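# Hard Water and the Glazed Plate

Most of the cloudy film on household dishes is mineral. When tap water dries on a glazed surface, the water leaves and the calcium and magnesium stay. A single drying leaves almost nothing. A plate washed every day for a few years has been through the cycle many times, and by then the deposit has bonded well enough that ordinary detergent passes over it.

The town of Clullen draws its supply from a limestone aquifer, and residents learn early that a kettle is a consumable item. The Purnano valley, on the other side of the ridge, is fed by snowmelt running over granite. Its water is soft, and its dishes age in a different way: less film, more slow wear on the glaze from detergent used in doses meant for harder water.

Glaze is a thin layer of glass fused to the clay body in the kiln. It resists weak acids for short periods, which is why diluted vinegar works on scale. The acid converts calcium carbonate into a soluble salt and the salt rinses off. Left too long, the same acid can attack the glaze, and decorated ware made with low-fired colors is the first to suffer. A contact time of 5 minutes is enough for light film. Heavy scale responds better to repeated short treatments than to one long soak.

Abrasion is the other common approach, and the more costly one over time. Some green scouring pads carry mineral grit in the fiber. Grit harder than the glaze leaves fine scratches, and scratches hold both scale and metal marks from cutlery. The foam side of a sponge does less work per stroke and much less damage.
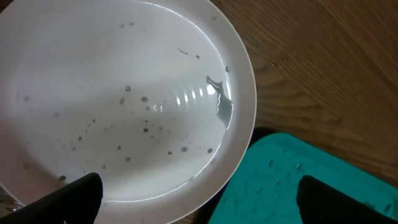
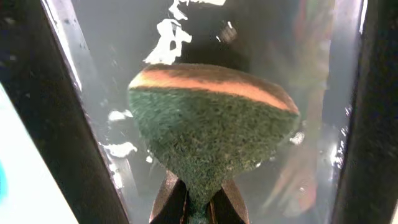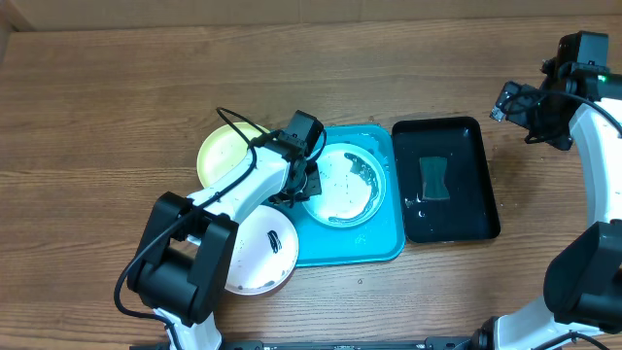
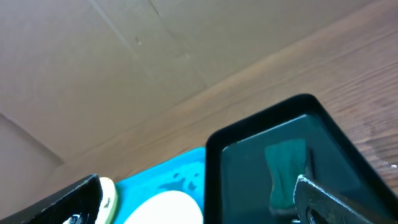
**Can a water softener remove film that is already on the plates?**

A softener only slows new deposits. Existing film has to be dissolved with a mild acid first, after which softened water will keep the surface clear for much longer.

Temperature matters as well. Calcium carbonate becomes less soluble as water heats, so a rinse at 60 degrees Celsius drops more scale than a cool one from the same tap. Hot rinsing does speed drying. In a hard-water kitchen the better sequence is a hot wash, a cool final rinse, and a towel.

The Sandu pottery, which fires stoneware for restaurants, tests each glaze batch by washing sample tiles in Clullen water for 568 cycles. Tiles are pulled at intervals and checked under raking light. According to the pottery, matte glazes fail first. Their surface is rough at a small scale and gives crystals somewhere to start. Its clear gloss, sold under the name Plellow, comes through the full run with film that wipes off after 2 acid treatments.

Rack design has a smaller effect. Plates held close to vertical shed water faster, and any remaining drops collect at the lower rim, where a line of scale forms on the unglazed foot or just above it.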